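Pastry cook – production bakery, Trallgate

Ramanauskas Bakehouse is looking for a full-time pastry cook to join the early crew at our Trallgate production kitchen. Permanent position, start in July or sooner if you are free.

About us

We are a wholesale and retail bakery. We started out with rye and sourdough and still bake both every night, but sweet goods are now the larger half of the business. We supply 148 cafes, grocers and canteens across the region and run two shops of our own, one at the front of the Trallgate building and one at Oltia. The pastry section has 21 people across two shifts. You would be on the morning shift and report to the pastry section leader.

Most of what we sell is the same from week to week: croissants, escargots, fruit danishes, custard tarts, lamingtons, honey cake by the slab and a poppy seed roll that the older customers come in for. On top of that there is a seasonal range, which changes with the school terms, and the hot cross bun run, which takes over the whole building for several weeks before Easter.

The job

You would spend the first few months on laminated dough. Kilidis, our smaller label for hotel and function catering, is made in the same kitchen and you would move between the two once you know the benches.

Day to day you will be:

Sheeting, folding and cutting croissant and danish dough by hand and on the sheeter
Making creams, curds, frangipane and glazes from our recipe book
Loading and watching the provers and deck ovens
Finishing and packing orders for the first and second delivery vans
Filling in batch sheets, fridge temperatures and allergen records
Cleaning down your own section and helping with the shared areas

A normal day's croissant run is more than 400 pieces before the vans leave. It goes up in December and drops off in late January. You need to be comfortable doing the same job many times over and having the last tray look like the first.

Hours and pay

The shift starts at 3 am and finishes at 11 am, with a paid 20-minute break and a shorter one later on. You will work 5 shifts out of seven on a rotating roster, including weekends. Rosters go up a fortnight ahead. Swaps are fine if both people sign for them and the section leader knows the day before.

Pay is above award and depends on your trade qualification and experience. Early start and weekend penalties are paid on top, along with super. We will give you a figure in writing before the trial shift so you can decide whether it is worth your time. Uniform, apron and laundry are supplied. Buy your own boots and keep the receipt, as we refund one pair a year.

You get bread to take home every shift and staff price on everything else in both shops. Parking is behind the building and is free. There are no buses at that hour, so you will need your own way in.

What we need from you

A Certificate III in baking or patisserie, or equivalent time in a commercial kitchen
At least two years working with laminated dough
A current food safety certificate, or willingness to get one in your first month (we pay for the course)
The right to work in Australia
Able to lift flour bags safely and stay on your feet for a full shift

It would also help if you have:

Used a reversible sheeter and a retarder-prover
Worked to a wholesale deadline
Made gluten-free goods in a separate area
A driver licence, for the odd run to the Oltia shop

If you trained overseas and are not sure how your papers compare, apply anyway and tell us what you have made and how much of it. Several people in the section came to us that way. Final-year apprentices can apply too, though for this position you would need to be signed off by the time you start.

We can't offer this job part-time. There is a separate ad for casual packers, open to people with no baking background, and the retail shops take on extra counter staff before Christmas.

Training

Your first two weeks are alongside another pastry cook on the same shift. After that you will have your own bench. Our recipes are by weight and we ask you to follow them as written, including the resting times. If you think one could be better, put it in the trial book and it will get a test batch on a quiet day. The current apple danish came out of that book, and so did the brown sugar custard tart.

We pay for one short course a year once you have been here six months. People have used it for chocolate, bread scoring, sugar work and first aid.

How to apply

Send a resume and a few lines about the pastry work you have done to the jobs address on our contact page, or drop both at the Trallgate shop counter in an envelope marked Pastry. Please put the name of the position in the subject line if you email. Photos of your work are welcome but keep it to a handful. We don't need a formal cover letter.

Include the names of two referees, one of whom has worked beside you in a kitchen. We will not ring them without telling you first.

We read applications as they come in and will close the ad when the position is filled. Everyone who applies gets an answer. If we would like to meet you, we will ring to arrange a short talk, usually at 1 pm after the shift has cleared, and then a paid trial of four hours. At the trial you will shape one batch of croissants and finish a tray of tarts. Bring closed shoes and something to tie your hair back. Knives and scrapers are here, but use your own if you prefer them.

Please mention any food allergies when you apply. We handle wheat, rye, milk, egg, soy, sesame, almonds, hazelnuts and walnuts in the main kitchen every day and can't keep them apart at the benches – it is better to talk about this before the trial.

Questions about the roster or the pay can go to the same address. The kitchen phone is for orders and is not answered between 3 am and 7 am, so please don't ring it about the job. The Trallgate shop is open from 6.30 am and the counter staff can take a message.

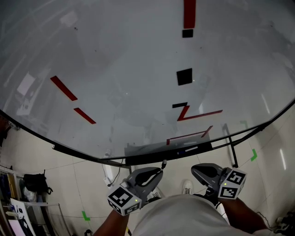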